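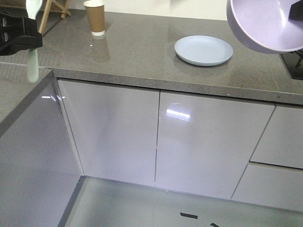 Sealing speckled stone counters: every year or never?

Kitchens and Baths > Counters and Sinks

wirkudow60
We bought a place in September with grey speckled stone counters in an L. The seller left a bottle of Kulari sealer under the sink and a note that says "every spring." The installer, Esquivel Stone, says they sealed it once and it should be good for years. Who do I believe? A full reseal was quoted at $224 and I would like to skip it if I can.

slabhand
Do the water test. Put a spoonful of water on the counter, wait 15 minutes, wipe it off. If the stone underneath went darker, seal it. If it looks the same, leave it alone. Test near the sink and near the stove, they wear differently.

Pella_K
I disagree with waiting for the test to fail. By then oil has been getting in too, and oil is a lot harder to get out than water. I do mine every year. It takes less than an hour.

slabhand
Sealing stone that doesn't need it leaves a haze. I've buffed off plenty of it. The product has nowhere to go, so it dries on top.

Pella_K
Only if you don't wipe it off in time. Read the label.

2472march
Is it definitely natural stone? Ours looked like granite and was quartz, and quartz doesn't get sealed at all. Look under the overhang for a stamp or call the yard.

wirkudow60
Called Esquivel. It is granite, from the Wendik yard. Did the water test in three spots. No change by the stove or in the corner, slightly darker right behind the faucet.

slabhand
Then do the strip behind the faucet and stop there. Small amount, wipe it dry, keep water off it overnight.

Pella_K
I'd still do the whole thing while the bottle is open, but it's your counter. Check the date on that bottle first. Old Kulari gets thick.

wirkudow60
It's pretty thick. Buying a new one and doing the sink area after dinner.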